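Election Law, session 4 handout (Heiskanen)

Nomination disputes, quick notes. Read before the seminar on 18th October.

- Who can sue? Usually an aspirant who took part in the primary. A plain party member, mostly no.
- Time limits are short. Miss the filing date and the merits dont matter.
- Internal remedies first? Courts split. See the Laitinen reading, p. 67.
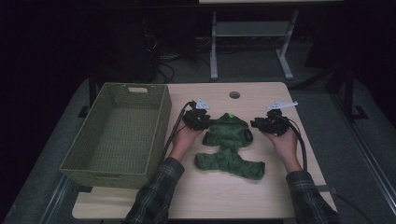 Olive-green basket and a small fleece top.

Stay vs. appeal: keep these apart!! A stay only freezes the order below. Doesn't say the order was wrong. Court looks at: arguable grounds, harm if no stay, balance between the parties. Ballot printing deadlines weigh a lot here.

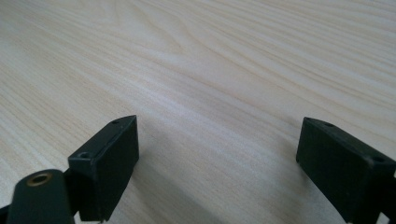
Substitution of candidates next. Death or withdrawl only, in most systems, and a fresh primary is normally needed. Votes cast for an invalid candidate: wasted, or does the party keep them? Bring a view.

Written task: 1000 words, due in November, to Tuulikki Lappalainen.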